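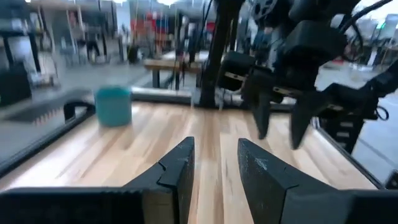
Fig. 1. Butcher-block top, long strips of blond wood.

Buying Wood for the Home
Notes for Session 3: Tabletops and what sellers say about them
Instructor: Consuelo Tello
Notes revised 6 Jun 2019

Bring last week's product tags. If you didn't collect any, print a page from a store's website and mark every word on it that you think could be checked.

Solid wood

Start with the word "solid." A shopper hears it and pictures wide boards sawn from one big tree. A seller may mean only that there's real wood all the way through, and a block top glued up from strips can pass that test. I have no quarrel with glued strips. A wide single board cups and splits more readily than a good glued panel, and most of us couldn't pay for one anyway. My quarrel is with tags that let you go on picturing the big tree.

Ask which kind of wood it is, by name. "Hardwood" won't do. Hardwood means the tree belongs to the broad-leaved group, and balsa is in that group. You can dent balsa with your thumbnail. Color won't do either. Stain can make a pale wood dark, and several pale woods look so much alike under a clear finish that I wouldn't bet lunch on telling them apart in a showroom.

Stays flat for life

Maybe. Wood takes in moisture from damp air and gives it up to dry air, and it swells and shrinks as it does so. Most of that movement is across the grain. Along the grain there's very little. Gluing strips side by side spreads the stress out, but the top as a whole still gets wider and narrower over the year. Finish slows this down. I have yet to see a finish that stops it.

What you want to look at is the underside, where the top meets the base. Slotted screw holes or small metal clips leave the top room to move. A top screwed down tight through round holes all along its width is asking for a crack, whatever the brochure says. Showroom staff don't love it when you crawl under the table. Crawl under it anyway.

Naturally germ-free

You will meet this one often. There have been lab studies in which germs placed on bare wood became harder to recover after a while. Look at what that covers. It's a certain wood in a certain state, under lab conditions, and "harder to recover" leaves open whether they died or sank in. It tells you next to nothing about a top sealed under varnish, where the food never touches the wood at all. Wash the thing and dry it. Keep raw chicken on a separate board you can scrub in the sink.

Food-safe oil

Two questions get muddled here. One is whether the oil is harmless once it has cured. The other is whether it protects the wood. Mineral oil never hardens, so it has to be put on again and again. Linseed and tung oil do harden, slowly, and plenty of cans with "tung oil" in big letters on the front hold mostly something else. Read the back. If the back doesn't say, ask the maker, and treat a vague reply as a reply.

Rags soaked in drying oils can heat up and catch fire by themselves. Spread them flat outdoors to dry, or put them in a metal can with water and a tight lid. I repeat this every term and will go on repeating it.

A case to argue over

The Wetura leaflet in your packet says owners of the Lundemel table "overwhelmingly" had no trouble with warping. The small print gives 153 replies. It doesn't say how many owners were asked, how long they'd had the table, or what counted as trouble. Someone whose table split in the second winter and went back for a refund may not be an owner any more, and so may never have been sent the form.

Leonidas Sotiropoulos, who teaches the finishing course, thinks I'm too hard on this leaflet. His view is that a company that asks at all is ahead of most. Fair enough, but asking badly and printing the result in green capitals doesn't earn my money.

Compare it with the Vasilakis sheet on page 23. It names the wood, gives the thickness, says how the top is fixed, and tells you plainly that it will mark if you leave water standing. Dull reading. I'd still want to see the table.

For next time

Read the Rarkdale warranty, page 15 onward, and write down every case in which the company would owe you nothing. Pay special attention to "normal variation" and who gets to decide what is normal. One page, handwritten is fine.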